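Putting our equipment plan for the handheld grippers in a thread. A few people asked how we split the money and it's easier to write it once. We collect demonstrations by hand and train arms on them later, so most of the spending this year is on things people hold.

Total for the first round was $2239. It covers spare parts, markers, storage, batteries and the small stuff. Grippers themselves and the computer came out of a different line, so don't read that number as the cost of starting from zero.

First thing I did was split the list into what wears out and what doesn't. Frames and housings don't, mostly. Fingertips, straps, cables, printed markers and screws do. The second group looks cheap on the quote and then you buy it again and again.

Fingertips were the biggest surprise for me. We quoted them from Siltico and from Kvaran. Siltico's set is cheaper per pair but ships only in a big pack. Kvaran sells single pairs at a higher price with quicker delivery.

Went with Siltico for the main order and kept a small open order with Kvaran for the weeks we run short. Two suppliers is more paperwork. It also meant that when the Siltico box was late in April we lost one afternoon and no more.

Soft pads need to be swapped before they look bad. Once the surface goes shiny, small objects start to slide and the people recording begin squeezing harder to make up for it. Then your data has a habit in it that you didn't want.

We write the swap date on a piece of tape inside the case lid. Low tech, works fine.

Batteries and power next. I budgeted for one spare per unit and it wasn't enough. Head-worn gear drains faster than the spec sheet suggests if people leave it on during breaks, and they will leave it on during breaks.

Now it's two spares per unit plus a charging shelf near the door. The shelf and its bins are from Clivwood, $532 with delivery. More than I wanted to pay for a shelf. The cheap one we had before leaned, and the bins didn't fit the cases.

Somebody will ask why the shelf is in an equipment budget at all. It's there for a reason that took me a while to accept — gear without a fixed place gets put on the nearest flat surface, and then you pay for it in lost parts and late starts.

Small hardware: screws, knobs, inserts. Order these from whoever made the gripper. I tried matching screws from a general supplier to save a little and got the right thread with the wrong head. They went in, they wouldn't tighten properly, and I had to order the correct ones anyway.

Printed markers. Do these on stiff card or a bonded sheet. Office paper curls at the corners and then the tracking gets jumpy. A batch of 49 on stiff stock was cheaper than two short runs, and we cut them to size ourselves.

Check the printed size with calipers before you stick anything down. Our first sheet came back scaled to fit the page. Everything looked right, and every marker was a little too small. Cost of the mistake was one reprint and a morning of peeling.

Straps. People's heads are different sizes and people sweat. Buy more pads than you have headsets and make them washable. I left these off the first version of the plan and got them added after the second week of recording.

Tables and props. We already had tables so this line was nearly empty, but if you're buying, get plain tops with no gloss. Glare from a ceiling light on a shiny table makes a mess of the wide view. Same goes for props: matte where you can.

We left room for props to change. A set of objects that was interesting in the first month is boring by the third, and the people recording stop thinking about their grip. A little money every month for new objects did more for us than one large box up front.

Things I took off the list: a second calibration board, a rolling cart, custom foam for the cases. The board we had was fine. The cart couldn't get over the door sill. The foam quote was silly, and sheet foam with a knife did the job.

Things I should have taken off and didn't: a label printer. We used it heavily for a short time and now it's under a desk.

Lead times matter more than price for planning. Parts from Siltico can take up to seven weeks if they're out of stock, and they don't always show that on the order page. Write and ask before you promise anyone a start date. I put the lead time in its own column now, right next to the unit price.

Our other site in Derkivton orders on its own budget, and for a while we were both buying the same fingertips in separate boxes with separate shipping. We combined the orders this spring. The unit price hardly moved, but shipping dropped by about half.

If you share parts between sites, agree on one version of the gripper first. Derkivton had the older fingertip mount and part of our first shared box didn't fit anything they owned. That box is still here — if anyone runs the old mount, send me a message.

On repair versus replace: we repair anything with a screw in it and replace anything that's glued. I've tried regluing pads. They hold for a day and then one comes off mid-recording and you throw the take away.

Training time belongs in the plan too. A new person is slow for the first few sessions and drops things. Expect to use up spares faster right after you add people, and order before they start.

I also keep a small reserve that isn't assigned to anything. It was the hardest line to get approved and it went on a cable, a latch and a replacement power supply. All of them dull, all of them needed the same day.

How the sheet is laid out, since that was asked: item, supplier, unit price, lead time, how many in use, how many spare, reorder point. The reorder point is the column that gets used. When the bin drops to that number, whoever took the last part writes it on the board.

Arms are a separate plan and a much bigger one. I'm waiting until we know which tasks we're keeping. Buying the arm first and looking for work for it later is how our old one ended up as a place to hang coats.

Next round of spending is on spare tops and marker mounts for the grippers, plus another set of soft fingertips. I'm pricing them as one kit so that a unit can be put right at the table without hunting through bins. The parts that stick out get first claim on the money: the square black-and-white marker sits up on top at an angle, with a little black knob right beside it, and the black pad hangs below the finger close to the person's own fingertips. I want spares of each for every unit before we add any more recording hours. Quotes are out to Siltico and Kvaran and I'll post the prices when both are back. 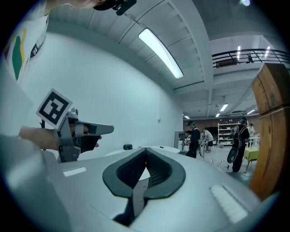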